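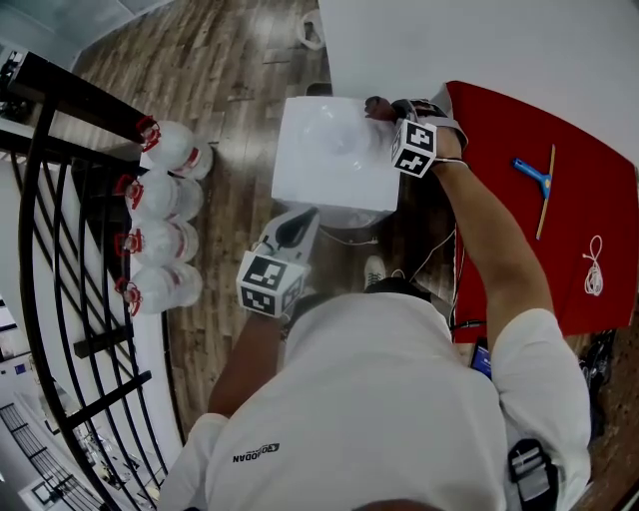

Upstairs landing, jugs down the left, tub in the middle, red cloth on the right

We use cookies to remember your login and measure forum traffic. By continuing to browse you accept our cookie policy. Accept | Manage

sderese
Started sorting the landing before the floor gets redone. Four white jugs with the red caps, all lying on their sides in a row, and the square white tub next to them. My plan is to leave the jugs like that, full, for as long as the job takes. The Kumsa storage guide reckons lying them down is fine and saves space. Has anyone done this for more than a few days? Not sure I buy it.
Shewit Derese, Brenirport

gumboot_72
I don't buy it either. A cap is made to keep stuff in while you carry the thing upright. Leave it on its side for a month and you're trusting a bit of plastic thread with your floorboards. What's going in them?

sderese
Just water. We lose pressure in March most years and I like to have some put by.

Leltley Lurker
Water on its side on a timber-look floor. What could go wrong. Stand them up.

paddock_gate
Bit harsh. I've had jugs on their sides in the shed for two winters and never had a drip. They roll less than you'd think once they're jammed up against each other like that.

gumboot_72
Your shed has a concrete slab, mate. You wouldn't know if it dripped.

paddock_gate
I'd know. I keep cardboard under them.

marmalade
Can I ask about weight? I'd want to know what a full one comes to before lining them up on an upstairs floor. People on here once told me 2000 litres on a deck was "no worries" and it very much was worries.

sderese
It's four jugs, not a rainwater tank. I'm more bothered about the caps than the joists.

Leltley Lurker
Which way do the caps face? Looks like the railing. If one lets go, it's over the side and down the stairs.

sderese
Fair point. I'd put them that way so I could grab the handles. Could turn them round, but then they'd leak toward the tub, and there's a cable running out from under that.

marmalade
Then shift the cable first! Never mind the jugs. I wouldn't have water and a cable sharing a floor, whatever the guide says.

paddock_gate
Agree with that one.

gumboot_72
And what's the red cloth doing for you? If it's meant to catch drips it's on the wrong side.

sderese
Dust cover for the bookcase. Paid $300 for the bookcase and not keen to have it sanded over. The cloth was a Sarport clearance thing, feels thin, I doubt it'll stop much.

Leltley Lurker
It won't. Fine dust goes straight through thin cloth. Plastic sheet and tape.

paddock_gate
Plastic sweats. I'd stick with the cloth and fold it double.

sderese
Right, cable's getting moved and the jugs are going upright in the laundry with the caps checked. Still undecided on the cloth.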